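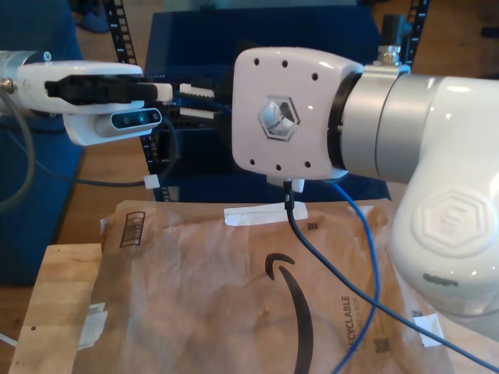

Magalhães wrote in to ask if a dumpster is ever worth the money when you've got a pickup and a free weekend, and whether I'd been putting off answering that one on purpose. Guilty! I've been going back and forth on it all spring, and then last month I got to find out the hard way with my late uncle's garage over on Lisimach Road.

May 20, 2024
By Ľubomír Vaněk

So let me tell you about the garage. Two cars wide, no cars in it for as long as I can remember, and packed to the rafters with paint cans, patio chairs, roofing scraps, a chest freezer and enough National Geographics to hold up a bridge. My plan was to load the truck and run everything to the Skundton transfer station myself. Easy, I figured. I did the first load in the morning, sat in the line behind a guy with a hot tub, got weighed, got unloaded, drove home, and there went half the day.

I made four trips like that in April. The fees came to $213 (I kept the slips), and that doesn't count gas or the ratchet strap I left on somebody's fence post. And the garage looked exactly the same! I swear it was refilling itself overnight.
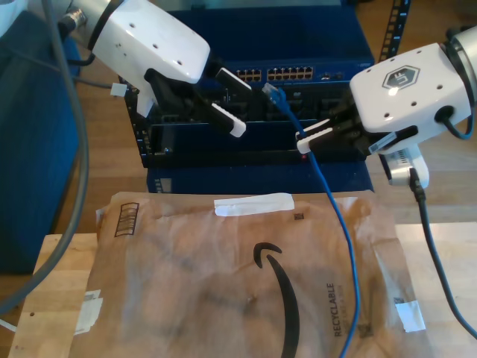 Get the bin first and argue about it later, was the advice from one reader in Skundton, who cleared a three-bedroom house last fall and said she wished she'd had it in the driveway on day one. She also told me to ask for the all-in price over the phone, with the tonnage included, and to have them repeat it back.

I took her advice. Vellska quoted me $686 for a 20-yard bin, a week in the driveway, drop-off and pickup included. Another outfit came in lower, but then there was a fuel charge, and a "residential placement" charge, and a daily fee that kicked in after the third day, and by the end of the call I had a headache. I went with the one I could understand.

A few things I learned, in no special order. Put boards down under the rollers, or you'll have two nice gouges in the concrete to remember the week by (I have one, I got the boards down late). Open the swinging door at the back and walk the heavy stuff in first - do not try to heave a workbench over the side like I did. Break down the shelving. Lay doors and plywood flat along the bottom. And if you rent one, throw a tarp over it at night. I woke up on the second morning to find a stranger's mattress on top of my neat pile, and mattresses cost extra.

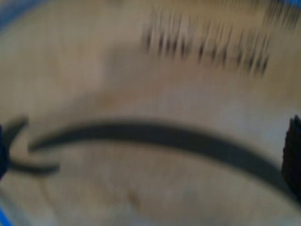 The paint and the freezer couldn't go in at all, so don't plan your load around them. Dried-out latex can go in the regular trash here if you leave the lid off, but oil-based paint has to wait for the county drop-off day, and the freezer needs somebody to take the refrigerant out before it goes anyplace. Call ahead on that, they only take appliances by appointment. Mine is still sitting on the back porch under a sheet, and my aunt has started putting plants on it.

Would I do it again? For a whole garage, yes, I'd pay for the bin and skip the truck. For a couch and a few boxes I'd still drive it over myself and bring a sandwich for the line.

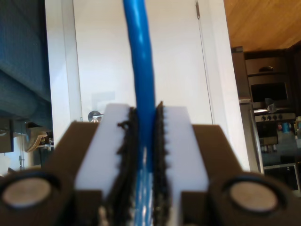 Blue cable between white gripper fingers.

Next month I want to get into yard waste, mostly brush and stumps and what you can leave at the curb. If you've fought with a stump lately and won, hit reply and tell me how.

You are receiving this newsletter because you signed up on our website. Update your preferences or unsubscribe at any time. Our website uses cookies to remember your settings.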